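Open day at a robotics lab – what should we have for visitors to try?

Posted in Community Events & Clubs

Our makerspace is hosting an open day in May and one of the member groups wants to do a robot demo. We've got 300 flyers out already so I'm a bit comitted. Small hall, one power circuit that I trust, an old Asus laptop to run slides. Mostly families, some retirees. What do people want to see? And how long should each go be? I was thinking a talk first then the demo but happy to be told otherwise.
– budelar_hall

Inès Delorme
Skip the talk. Or keep it to 4 minutes, tops. We did 20 at ours and lost the kids before anything moved. Let people have a go themselves, with household stuff they already know how to handle. Folding tea towels, stacking cups, that sort of thing. Short turns, 90 seconds each, with a timer they can see. Queue down one side, not across the door. Put the laptop on its own powerboard. And get 2 people per table, one talking and one resetting, or you'll be doing both all arvo and hate it.

Malik
agree with Inès. also bring snacks

Barros
Went to one of these last spring, can tell you what worked from the visitor side. Typing this on my lunch so excuse the mess.

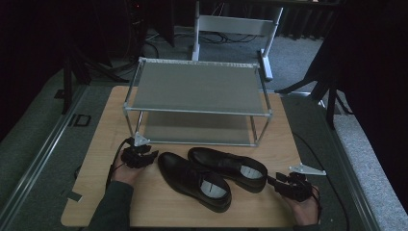 Tidying jobs were the best for a crowd, way better than blocks. Everyone has an opinion on how to put shoes away. Go for something like black lace-up dress shoes and a little two-tier rack, with a hand-held gripper for each hand – simple to explain, and even my dad wanted a turn. Watch your cables though. Grippers like those have a cord each, so work out where they run before teh doors open, and tape down anything on the floor. Check the rack too, small white plastic connectors are easy to lose, so keep a tub for spares. Leave a chair or two nearby for the older visitors. Signs in big print. Oh and put the finish time on the flyer, ours didn't and people were still wandering in at 5.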